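The Director of the Lavis Evening Seminary Would Like You to Ask Harder Questions

25 September 2023

The director of the Lavis program has been teaching Talmud to adults for long enough to have a speech ready. I asked him to skip it. He looked a little put out, then poured us both some tea.

Lavis runs evening classes for men who want to be ordained as rabbis without leaving their jobs. Its brochure says a student with "no prior background" can be ready for the first exams in two years. I grew up around people who spent ten years getting to that point, full time, and I told him so.

"The brochure is optimistic," he said. "I didn't write it."

Did he approve it? "I read it. I asked for one word to be changed and it wasn't."

He wouldn't tell me which word. He did say that 51 men signed up in the first year and that eight have been ordained so far. I asked what happened to the rest. Some moved, he said, and some are still enrolled, and some "found out that the laws of salting meat are long." I pressed him for a breakdown and he didn't have one. A school that keeps careful track of tuition might be expected to keep track of that too.

On the subject of money he was more direct. Most of the budget comes from the Anby Fund, which also pays for the building. Does the fund have a say in what gets taught? "They've never asked me to change a page," he said. Then, after a while: "They did ask for a leadership course. We have a leadership course now."

What is in it? "Public speaking. How to run a meeting. I don't teach it."

He is a better teacher than he is a spokesman. I sat in on his Thursday class, where he spent most of an hour on four lines and sent a student back to the beginning each time he skipped a step. The student looked miserable and then, near the end, got it. I'd have liked to see more of that and less of the brochure.

I asked whether a congregation should hire one of his graduates over a man from a traditional yeshiva. He laughed. "They should give both of them a hard question and see who says 'I don't know, let me look it up.'"

Would his graduates say that? "Around half of them," he said. "I'm working on the others."

The next group starts after the holidays. The two-year promise is still in the brochure.

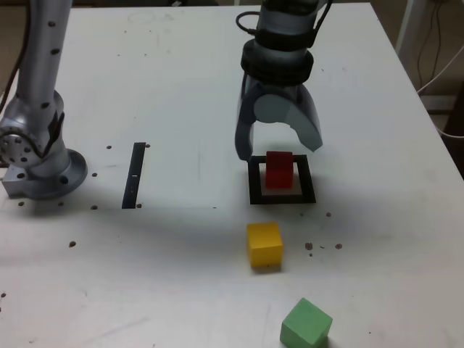
Also in this issue: Letters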